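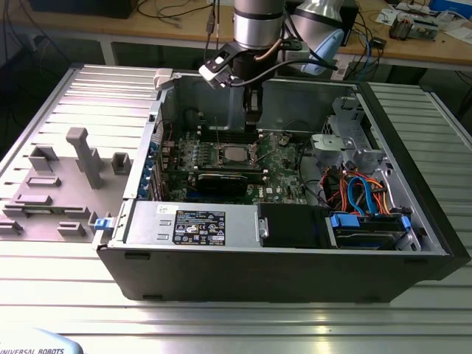
Tomos Dafis did not believe the attendance. It came over the speaker at halftime as 1,122, and he looked along the one covered stand at Pendon and thought of all the other numbers the club had told him. He had worked nineteen seasons at the computer shop behind the bus station, where people brought in machines and swore they had never touched them, and he had learned to take the side off and look for himself. Motherboard, processor, memory slots. A case lying open on its side could not lie to you. A football club could do it every other week.

"It's more than last time," said Beca Wogan.

"Last time they said that too."

Nuvurton were a goal up and had been since the fourth minute. Their center forward was a big slow lad called Hughes who had scored with his shin. The Pendon program said the new striker, Csaba Sipos, had once played in front of nearly 3,000. It didn't say where, or for whom, or whether they had come to see him.

"He's warming up," Beca said.

"He's been warming up since September."

Sipos came on with twenty minutes left and fell over. The Nuvurton bench enjoyed that. Dwynwen Vaughan, who had the seat in front and had not spoken to Tomos since the business over the raffle, turned around and said the boy had been pushed. Tomos said the boy had been standing on his own.

"You want him to be bad," she said.

"I want to see him be good. I've paid for it."

Then the ball came off a defender's back and Sipos hit it before it landed. It went in low by the post. Tomos was on his feet with everyone else and had his hand on Dwynwen Vaughan's shoulder, and took it off again.

"Well?" she said.

"Deflection."

"Off what?"

He hadn't seen one. He looked at the far goal, where the Nuvurton keeper was kicking mud off the post and arguing with his left back. Beca was laughing into her scarf.

It finished one each. On the way out the chairman, Agathe Deschamps, stood at the gate shaking hands and telling people there would be 2,000 in for the Brerow game.

"One thousand," said Tomos. "If it's dry."

"Will you be one of them, Mr. Dafis?"

He said he would have to see. He had bought the ticket in May, with the rest of the season, and it was in his coat pocket, and he kept his hand over it all the way to the car.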